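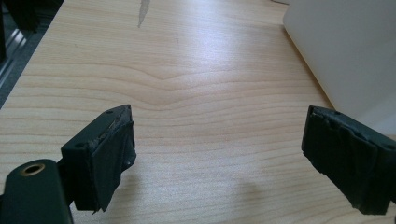 **What does Vallstead make?**

Tables, mostly. Dining tables, desks, worktops and the odd bench, all in pale finishes, all built in our shop and delivered with the legs already on if your doorway allows it!

We started with 2 people and one set of clamps. Elīna Žukauskas had been refinishing old kitchen tables in her garage, and Reet Sakalauskas kept buying them from her (she still has three, and they don't match). By the following March they had a lease, a sander that worked most of the time, and a waiting list. Now there are 12 of us, and last year we sent out nearly 300 tables.

## What we care about

Grain! We get very excited about it. Before a top is cut we set the sheets side by side and argue over which way the pattern should run, and sometimes the argument lasts through lunch. Long tables usually get the grain running lengthwise. Small square ones are where we get to play.

We also love a table that gets used. Homework, bread dough, jigsaw puzzles, a sewing machine that never goes back in the closet – bring it on.

## Our tables

- **Rododeck** – our desk, in two depths
- **Falcão** – the big dining table, seats eight
- **Jovlow** – low, for living rooms and for kids who like to draw on the floor

## Come by

The showroom is at the front of the shop, so expect some noise. Bring your room measurements and, if you can, a chair you plan to keep. Reet will want to sit in it.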